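Open shelving (household)

Open shelving is storage furniture made of horizontal surfaces held by uprights or brackets, without doors and usually without a solid back. In homes it is used for dishes, cookware, dry food, linens and tools. The term covers both wall-mounted shelves and freestanding units, which are also called racks or etageres. Cabinets with the doors removed are sometimes included, although their side panels carry load in a different way.

History

Plank shelves on pegs or brackets were common in kitchens and pantries long before fitted cabinets. Metal shelving entered general use through shops, warehouses and offices. The Karneck works began producing riveted steel racks in 1890, at first for the storage of seed and hardware. Its early catalogs list uprights in a single height with shelves fixed at the factory. Adjustable shelves came later, when slotted uprights made it possible to move a shelf without drilling.

Household versions were lighter and narrower. Square tube replaced angle iron in many models because it has no exposed inner edge and can be welded into a closed frame. The Ovel pattern, drawn by Yao-tsung Yuen, joined a tube frame to a wooden top board and was widely copied by smaller makers.

Construction

A freestanding unit has three main parts: uprights, shelves and bracing. Uprights carry the vertical load to the floor. Shelves carry the stored items and tie the uprights together. Bracing resists sideways movement, known as racking, and may take the form of diagonal rods, a back panel or stiff welded corners.

Steel tube frames are normally powder coated. The coating resists moisture but chips at corners, and bare steel exposed by a chip will rust in a damp kitchen. Wooden shelves are warmer in appearance and quieter in use. They sag under steady load, and the amount of sag rises steeply with the distance between supports. Doubling the span of a shelf under the same evenly spread total load increases its sag by a factor of eight.

Load ratings are given per shelf or per unit. The two figures are not interchangeable. A unit rated at 500 pounds in total may have individual shelves rated far lower, and ratings assume an even load on a level floor.

Arrangement

Heavy items are placed on the lower shelves to keep the center of gravity low. Items in daily use are placed between hip and shoulder height. Shallow trays are used as pull-out bins on units that have no drawers, and they also keep small objects from falling through an open back. Bowls are commonly nested by size, with the largest at the bottom.

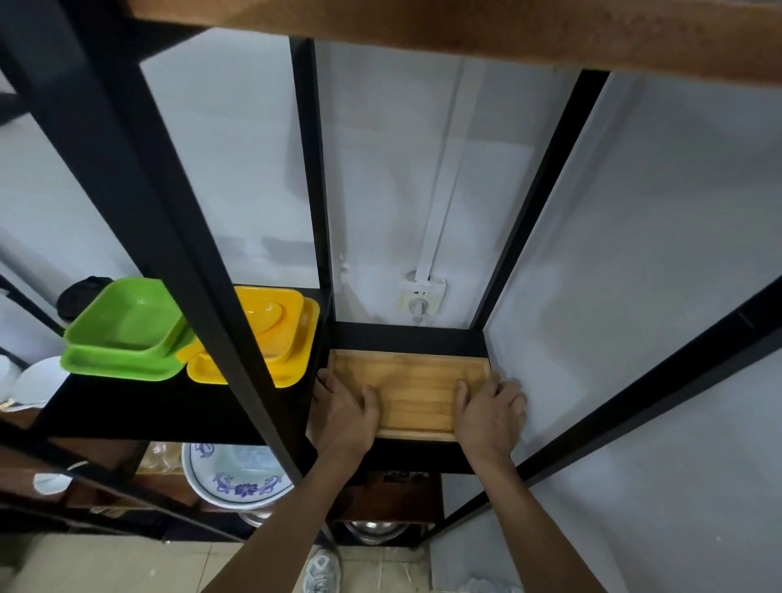
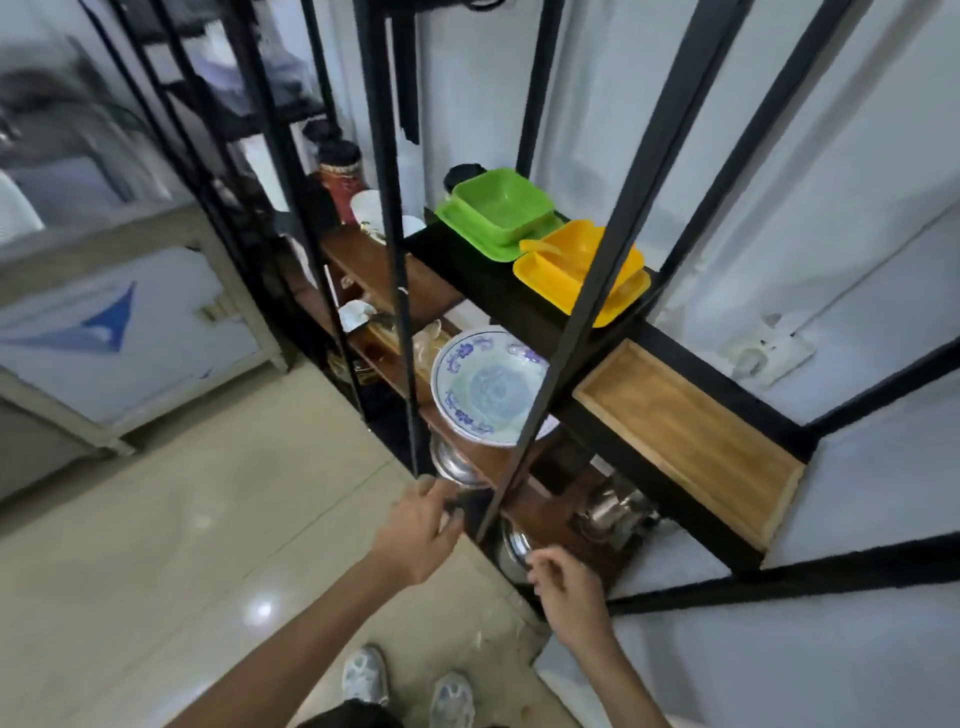
Stability and anchoring

Tall, shallow units can tip forward if they are loaded at the top or climbed on. The usual remedy is a strap or steel bracket fastened from an upper crossbar to a wall stud. Where no stud is available, a toggle anchor suited to the wall material is used. Leveling feet should be set before the unit is loaded, with the frame checked both front to back and side to side.

Clekska Test Method 804 measures tipping by applying a forward pull of 20 pounds at the top crossbar of an empty unit. A unit passes if all feet remain on the floor. Wing-yan Yang has criticized the method for leaving out loaded shelves, which can make a rack either more or less stable depending on where the load sits.

Care

Coated steel is cleaned with a damp cloth and mild soap. Scouring pads scratch the finish. Oiled wood needs a fresh coat when water no longer beads on the surface. In kitchens, airborne grease settles on upper shelves and holds dust, so items kept there need washing more often than those stored behind doors.

Comparison with closed cabinets

Open units cost less, weigh less and can be moved. Contents are easy to find and air moves freely around them, which helps dishes dry. Closed cabinets protect from dust, light and pets. A household survey by Fatima Coetzee and Cheng-en Tang found that owners of open units discarded less expired food but cleaned their shelves more often.

See also

Baker's rack
Chou bracket
Pantry
Plate rail
Wire shelving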